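소스 코드 대조부터 합의까지, Kustport 법무 담당자에게 듣다

12월 | 글 Plillport 편집부

Kustport와 Sarnix의 라이선스 분쟁이 지난달 합의로 끝났다. 쟁점은 Kustport가 공개한 데이터 동기화 라이브러리 Mok이었다. Sarnix가 자사 백업 제품에 Mok의 코드를 넣어 판매하면서 소스 공개 의무와 저작권 표시 의무를 지키지 않았다는 것이 Kustport의 주장이었다. 소송은 1심 판결 전에 취하됐고, 양측은 금액을 공개하지 않기로 했다.
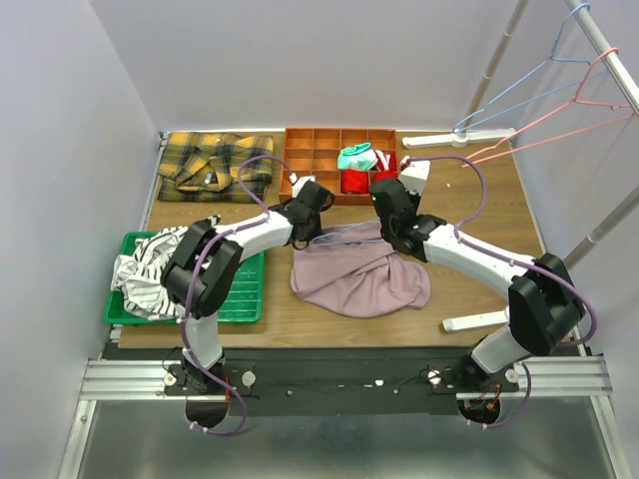 Kustport에서 처음부터 이 사건을 맡은 법무 담당자를 만나 경과를 물었다. 그는 개발자로 일하다가 법무로 자리를 옮겼고, 회사 방침에 따라 이름은 싣지 않기로 했다. 합의 조건 가운데 비공개로 정한 부분은 답하지 않았다.

발단은 고객 문의였다. Mok의 유료 지원을 받는 회사가 오류 기록을 보내왔는데, 기록에 나온 프로그램이 Kustport 제품이 아니었다.

"지원팀에서 저한테 넘겼습니다. 오류 메시지 문구는 우리 것인데 실행 파일 이름이 Sarnix 제품이었어요. 문구에 오타가 하나 있었는데 그 오타까지 같았습니다. 우리 쪽에서는 이미 두 버전 전에 고친 오타였고요."

오타 하나로 소송을 낼 수는 없다. 회사는 Sarnix 제품을 정식으로 구매해 설치 파일에 들어 있는 문자열과 함수 구조를 Mok의 옛 버전과 비교했다. 이 작업에 석 달이 걸렸다고 한다.

"구매 영수증부터 설치 과정까지 전부 기록으로 남겼습니다. 나중에 상대방이 입수 경로를 문제 삼을 수 있으니까요. 그쪽 사용 약관에 역분석 금지 조항이 있어서 외부 변호사와 어디까지 들여다볼지 먼저 정했습니다. 처음에는 문자열하고 공개된 인터페이스만 봤습니다. 그 이상은 소송이 시작된 뒤에 법원 절차를 통해서 했습니다."

첫 통지서는 짧았다. Mok의 라이선스 조항을 인용하고, 사용 여부를 확인해 달라는 내용이었다. 손해배상이라는 말은 넣지 않았다. Sarnix는 20일 뒤에 답을 보내왔다. 해당 기능은 자체 개발한 것이며 Mok을 쓴 사실이 없다는 답이었다.

"그때는 조금 당황했습니다. 보통은 '확인해 보겠다'고 하거든요. 외주 개발사가 넣은 코드라 본사가 모르는 경우도 많습니다. 실제로 이번에도 나중에 보니 외주가 끼어 있었어요. 그런데 첫 답변에서 아예 없다고 단정했으니까 그쪽도 물러나기가 어려워진 거죠."

회사 안에서도 의견이 갈렸다. 영업 쪽은 소송이 알려지면 Mok을 쓰는 다른 고객들이 불안해할 것이라고 걱정했다. 개발팀에서는 강경한 목소리가 많았다. 그는 두 번째 통지서를 보내고 한 달을 더 기다리자고 했고, 답이 없어 소장을 냈다.

소송에서 가장 오래 걸린 것은 소스 코드 대조였다. 법원이 지정한 감정인이 양쪽 코드를 받아 비교했고, 양측 직원은 상대방의 코드를 볼 수 없었다. 감정 보고서는 258쪽이었다. 감정인은 Sarnix 제품의 파일 197개를 검토 대상으로 삼았고, 그중 137개에서 Mok과 같거나 사실상 같은 부분을 찾았다고 적었다.

"숫자만 보면 우리가 완전히 이긴 것 같지만 그렇게 단순하지 않습니다. 그중에는 누가 짜도 비슷하게 나올 수밖에 없는 코드가 꽤 있습니다. 날짜 형식을 바꾼다든가 하는 것들이요. 상대 변호사가 그 부분을 길게 다퉜고, 저도 일부는 맞는 말이라고 생각했습니다. 의미가 있었던 건 충돌 처리 부분이었습니다. 두 기기에서 같은 파일을 고쳤을 때 어느 쪽을 남길지 정하는 코드인데, 우리가 초기에 잘못 설계해서 쓸데없이 한 번 더 확인하는 단계가 있어요. 그게 그대로 들어가 있었습니다."

Sarnix는 감정 보고서가 나온 뒤 주장을 바꿨다. 코드가 일부 들어간 것은 인정하되, 라이선스 위반은 계약 문제일 뿐 저작권 침해는 아니라는 것이었다. 둘 중 어느 쪽으로 보느냐에 따라 판매 금지를 청구할 수 있는지, 손해를 어떻게 계산하는지가 달라진다.

"우리는 조건을 지키지 않으면 이용 허락 자체가 없는 것이라고 봤습니다. 라이선스 문구에 그렇게 읽히도록 써 놓았고요. 다만 재판부가 어떻게 볼지는 저도 자신이 없었습니다. 무료로 공개한 코드의 손해액을 어떻게 잡느냐는 질문도 변론에서 계속 나왔습니다. 우리는 상업용 라이선스를 따로 팔고 있어서 그 가격표를 기준으로 냈는데, 상대는 그 가격에 사는 회사가 얼마나 되느냐고 했고요."

합의 이야기는 Sarnix가 먼저 꺼냈다. 변론 기일이 오전 10시에 끝난 날, 상대 변호사가 복도에서 따로 만나자고 했다는 것이다. 협상은 두 달쯤 이어졌다. 공개된 합의 내용은 세 가지 정도다. Sarnix는 새 버전에서 해당 코드를 걷어내거나 상업용 라이선스를 구매하고, 이미 판매한 버전에는 저작권 표시를 추가하며, 홈페이지에 Mok 사용 사실을 밝히는 안내문을 올린다.

안내문 문구를 두고 막판에 협상이 멈춘 적도 있다고 했다.

"'위반'이라는 단어를 넣느냐 마느냐였습니다. 결국 '라이선스 조건에 따른 표시가 누락되었다'로 정리했어요. 개발팀에서는 불만이 있었습니다. 저도 더 분명한 표현을 원했지만 그 단어 때문에 1년을 더 싸울 일은 아니라고 봤습니다."

판결을 받았어야 한다는 지적도 있다. 공개 라이선스의 효력을 다룬 판단이 하나라도 더 쌓이면 다른 개발자에게도 도움이 된다는 것이다. 그는 그 말을 여러 번 들었다고 했다.

"이해는 합니다. 그런데 우리는 직원이 많은 회사가 아니고, 핵심 개발자가 진술서 쓰고 감정인 질의에 답하느라 다음 버전이 반년 밀렸습니다. 선례를 만드는 비용을 우리 회사가 다 낼 수는 없었습니다."

분쟁을 겪으면서 내부 절차도 바뀌었다. Kustport는 외부에서 들어오는 코드 기여에 대해 작성자 확인서를 받기 시작했다. 소송 중에 Sarnix 측이 Mok의 일부는 외부 기여자가 쓴 것이므로 Kustport에 권리가 없다고 주장했기 때문이다. 일부 기여자와는 연락이 닿지 않아 해당 부분을 청구 범위에서 빼야 했다.

"그건 우리 잘못입니다. 초기에는 메일로 패치를 받아서 그냥 합쳤어요. 누가 보냈는지 메일 주소만 남아 있는 것도 있었고, 그 회사가 없어진 경우도 있었습니다. 지금은 확인서가 없으면 합치지 않습니다. 기여가 좀 줄기는 했습니다."

비슷한 상황에 놓인 작은 회사라면 무엇부터 해야 하느냐고 물었다. 그는 저장소 기록을 지우지 말라고 했다. Mok도 한 차례 저장소를 옮기면서 초기 이력을 정리하려던 적이 있는데, 담당자가 바빠 미루는 바람에 남아 있었다. 감정인은 그 이력으로 충돌 처리 코드의 작성 시점을 확인했다.

Sarnix는 Plillport의 질의에 합의문에 적힌 것 외에는 밝힐 내용이 없다고 답했다. 안내문은 현재 Sarnix 홈페이지의 제품 지원 항목에 올라와 있다. Kustport는 내년 상반기에 Mok의 다음 버전을 내놓을 예정이며, 라이선스 조건은 그대로 둔다고 밝혔다.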